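Brerolen Student Robotics Club
Progress report for the Rutherford Fund, first half of the school year
Prepared by Fuad Lemma, club teacher
January 2020

1. Where we are now

With this report I want to inform the Fund about our work from September until the winter break. The club has 8 students at the moment. Two of them were with us already last year, and the others joined after the open evening. We meet twice a week after the lessons, and the grant pays for the room, for spare parts and for the trip to the Bilholm student competition.

In our application we promised to prepare one task from the Bilholm rules, called "soft handling". A robot must work with thin and flexible things such as plastic bags, sleeves and fabric. Last year our students chose only hard blocks, and the judges wrote to us that this was too easy for our level. I agreed with the judges, and so did the students, after some days.

2. The sleeve exercise

The students have divided the task into small exercises. The one which takes the most time now is to take hold of one clear plastic sleeve in an album without pulling at the rest. The sleeves are very thin, they are shiny, and they like to stay together. In the beginning the students closed the fingers with too much speed, and the plastic slipped out. Now they bring the fingers down slowly, close them a little, wait, and then close them fully.

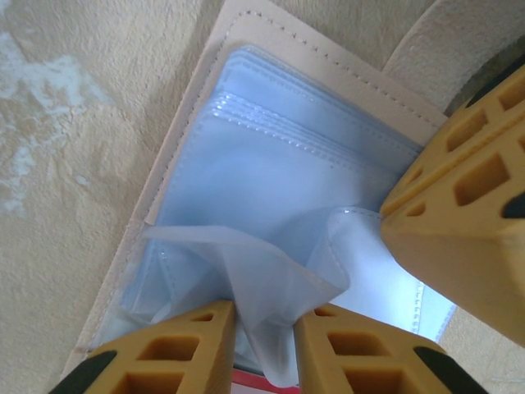 Plollumier, reading a draft of these pages, asked if a good pinch should count as a success when the sleeve becomes so crumpled, and proposed that we give points only if it lies flat again at the end. The students discussed this for one full meeting. They decided to write down two results for every attempt: if the sleeve was taken, and if it was flat after it was let go. The competition asks only for the first, but I find the second one more honest and I support their decision.

Our goal from the application is 100 recorded attempts before the competition. At the winter break we had 30. This is less than I planned. We lost five meetings in the autumn when the heating of the building was under repair, and the first attempts were not written down in the same way by everybody, so we had to throw them out and begin again. Since then there is one common sheet, and a student signs it at the end of every meeting.

3. Work with two arms

The second part of the task is for two arms together. It is harder than we expected, mostly because of timing. When one arm is early, it pushes the package away from the other. The students also learned that the place of the objects on the table matters very much, and they want to write a short guide for the starting positions. A first version exists, but it has mistakes in the measurements and I have sent it back for correction.

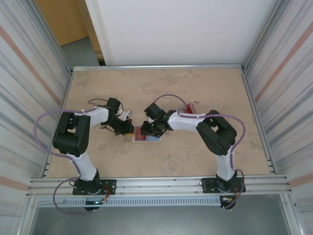

Two-arm exercise: both grippers at the center of the table, with the flat package between them.

Cable care is also a topic for us. Each student now checks the cables of both arms before the power is switched on, and the check is written on the same common sheet. It takes a few minutes and the younger students do it better than the older ones.

4. Money

The room and the first order of spare parts are paid. The second order, with new finger pads and connectors, is not sent yet. I ask the Fund to permit us to move the rest of the printing budget to this order. We need fewer posters than we thought, and the pads wear out faster. The sum for the trip is not touched.

5. Next steps

Until the spring we will finish the recorded attempts, correct the guide and choose which students will present in Bilholm. The presentation must be given in English, and for most of them it is the first time, so we will use part of the meetings for practice in speaking. I will send the complete result sheets with the final report. If the Fund wishes to see them earlier, please write to me and I will make copies.

Fuad Lemma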